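Ports of old games should ship with the original timing intact. Tistdale runs its logic at 20 ticks per second, and the new mobile build from Horobets does not.
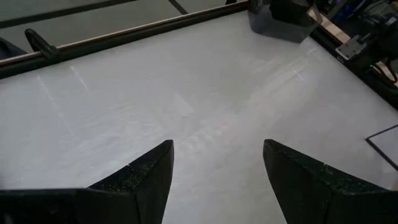 Last changed: Wednesday, February 24, 2021

The port interpolates movement to the screen's refresh rate. Motion looks smoother, but input is now sampled between ticks, and jumps that used to need a full tick of lead can be made late. Level 9 loses most of its difficulty this way.

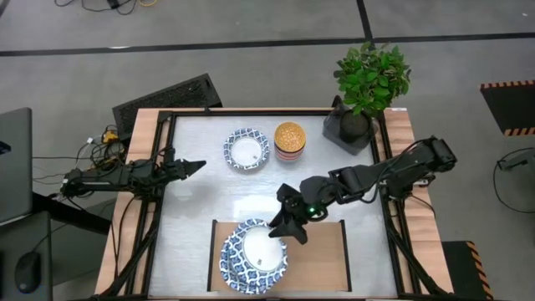 Tabletop with an arm on each side.

A fix is cheap. Keep the simulation at the old rate, draw the in-between positions, and hold input until the next tick. Bernetside did this in its own reissue – the option sits in the settings menu and is off by default, a poor choice.

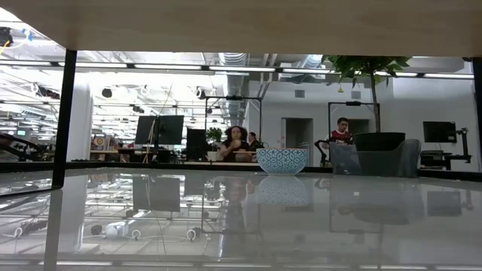 Anselmo Giraldo disagrees: on a touch screen the added delay feels like a fault, and new players will blame the game before they read a settings page.

I accept the point about touch. It does not apply to a controller, and the port supports one. Detect the device and set the default from that.

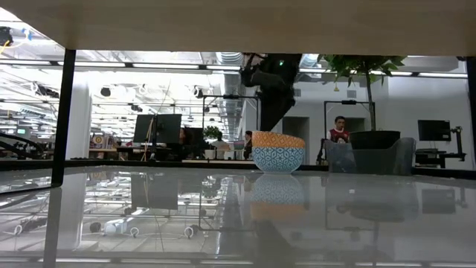
Two patterned bowls, stacked.

Saved replays are the other casualty. Mine from the first release drift out of sync at tick 165.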